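Notebook, tray line, Enholm canteen kitchen
February, entry started 14:20

Continued from the previous page. The tray handling trial is now in its second part, and I want to write down what we learned about the people side, because in the last report I wrote only about cycle times and Cremilda told me it was a strange report for a kitchen where nine persons work.

How the work is divided at present. The Kiltau arm stands at the return hatch and takes trays from the belt to the washer rack. It does this from 11:00 until the end of lunch. Before, two people stood there for the whole lunch and changed with each other every half hour. Now one person stands there and the other is on the tables, clearing and wiping. The person at the hatch does not lift trays but removes what the arm can not deal with: napkins stuck to the tray floor, cutlery under a plate, two trays pushed together.

Count from the log for the first part of the trial: 1,533 trays presented, 60 needed a hand. I expected this to be called good. The staff say the number is less important than when it happens. If there are six of them inside ten minutes at the peak, the person at the hatch has a worse lunch than before, and she has it alone. I checked the log with this in mind and they are right, the stops come in groups. I should plot them by time of day and not give only the total.

Grasp notes. The trays are picked at the corner. The lip is the only part that gives the fingers something to hold, and the corner is round, so the pads touch on a short length. Stiff pads slide there. The softer liner holds better but I do not like how its edge behaves after many cycles. To do: ask Vrabec if they can supply the liner with a cut edge that is glued all the way, and order one spare set in any case.
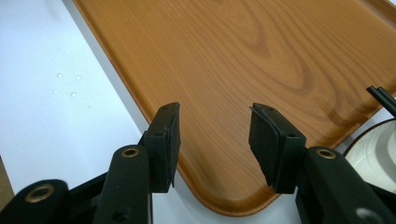

Water is the other subject. In our workshop I tested everything with clean and dry trays, and in the kitchen no tray is like this. For the next bench test I will spray each tray before the pick, 100 picks with spray and 100 without, same corner, same closing force. I will keep the tray angle free, because on the belt they come turned in all directions and it would be a false comfort to line them up straight.

Talk with Cremilda Caldeira, 15:10, in the dish room. She is shift lead and has worked with the trays for 16 years. My notes, close to her words:

– The shoulders are better. She said this first and she said it for the whole shift, also for those who did not want the arm.
– The hatch was the place where people talked. Two persons, half an hour, noise all around, so they could say what they wanted. With one person there it is lonely. I had no column for this in my sheet.
– The new ones learned the kitchen at the hatch, standing beside an older colleague. She does not know yet where they will learn it now.
– She wants the stop button on the left side also. On the right one must reach over the rack. (This is my fault, I took the position from the Ukico drawing and did not stand there myself.)
– She asked who decides the belt speed. I answered that the system adjusts it. She said this is not an answer, and I agree.

About the belt speed. At the moment the software raises it when the queue is long. For the arm this is no problem, but the person at the hatch must then follow a tempo that she did not choose. I propose two changes: a fixed upper limit that the shift lead can set from the panel, and a slow mode with one press, without a code and without a reason to fill in. Ukico will probably say that the throughput goes down. It will, a little. We can measure it.

Rotation. Cremilda suggested that the hatch turn becomes 20 minutes and that the new person always starts with somebody beside her in the first week, even if there is not enough work for two. I support this. It must be written in the plan for the trial, otherwise the office will see one person too many and take her away.

Open points:
Stop button, left side. Me, before next lunch trial.
Liner question to Vrabec. Sent 16:05, no reply yet.
Spray test on the bench. Need a spray bottle that gives the same amount each time.
Plot of stops by time of day. Print it large and hang it in the dish room, they asked for it.
Belt limit on panel. Discuss with Ukico, Cremilda should be in the call.

16:40, bench cleared for the evening group. Spare pads are in the second drawer, the used set is in the bag with my initials, please do not mix them.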